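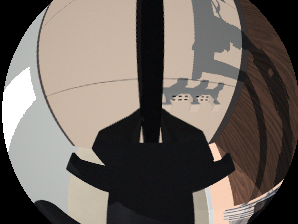

**Landlord wants to keep part of the deposit for "worn" carpet. Can he do this?**

*posted by Owino*

Hello all. I moved out of a rented apartment on Melley Street in March, after I lived there for six years. The deposit was 1,250 dollars. Yesterday I received a letter which says that 273 dollars will be kept for the carpet in the bedroom. The letter uses the word "worn" and nothing more. There was no stain and no burn, and I cleaned it with a rented machine before I gave the keys back.

I have the check-in list from the first day, and it says the carpet was "fair". I did not make pictures when I moved in, which was a mistake. Is normal wear my responsibility? And how should I answer the letter? I want to stay polite, but I also want my money.

---

**wedudlow_tenant**

In most places normal wear is for the landlord to pay, and damage is for the tenant. A carpet that became thin where people walk is wear. A hole from a cigarette is damage. Please check the rules of your own state, they are not the same everywhere.

I would write a short letter with these points:

- the date you moved in and the date you moved out
- the word "fair" from the check-in list, with a copy of the page
- a request for an itemized bill and the age of the carpet
- a day by which you expect the reply

The age is important. If the carpet was already old when you came, its value now may be close to nothing, even if there was real damage. Send the letter so that you get a receipt, and keep a copy for yourself. My own landlord was silent for 13 days and then paid everything back – I never learned why he changed his mind.

---

**Imado**

Same thing happened to me but with paint. They asked 50 dollars for each wall! I called and complained and they took off half. So maybe just call first.

---

**stairs_and_keys**

I do not fully agree with calling. You can call, but write an email after it and repeat what was said, otherwise there is no proof. Small claims court is also possible if he refuses. Where I live the filing fee was 32 dollars and I did not need a lawyer. Look also at the deadline for returning the deposit, because in some states a landlord who is late with the written list loses the right to keep any of it.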